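Dierckx moves its cooking to the back of the shop

Published 2018-01-01

Gerrit Mertens has run the sweet shop Dierckx for 20 years, and until last February he bought in everything he sold. He now boils his own caramels and fruit drops in a kitchen behind the counter. The change was prompted by his main supplier, Pudamar, ending its small orders.

"Their minimum went up to 2000 bags," Mertens said. "I would have been selling the last of them stale."

The kitchen has two gas burners, a cooling slab and a sealed drying room. Mertens boils four batches a day, each weighing 6 kilos. Hard drops are taken to a higher temperature than caramels, and he checks both with a probe. Humidity is the main difficulty.

"Boiled sugar takes up water from the air," he said. "On a damp morning the drops go sticky before they can be wrapped. I now wrap within the hour or I don't boil."
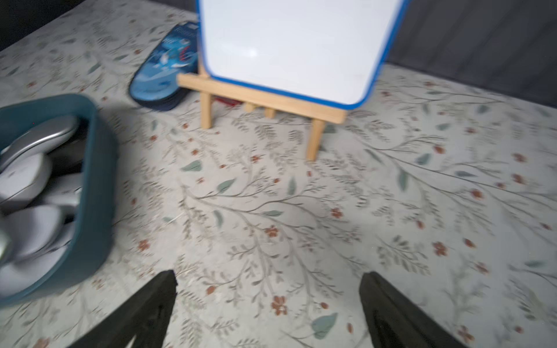

Recipes are the work of Behrouz Ahmadpour, who trained as a pastry cook and joined the shop from the Vandovel bakery. He uses glucose syrup to stop the sugar forming crystals, and adds acid only after the pan has come off the heat.

"If it goes in early, the sugar breaks down and the drop never sets hard," Ahmadpour said. "Flavour goes in at the same point. Most of it boils off otherwise."

The cardamom caramel sells best. A liquorice drop was withdrawn after complaints that it was too salty, and a milder version is being tested.

Prices are slightly higher than for the bought-in range. Mertens still stocks Jirkine chocolate bars and has no plans to make his own.

"Chocolate needs a cool room and a different set of machines," he said. "We have space for neither."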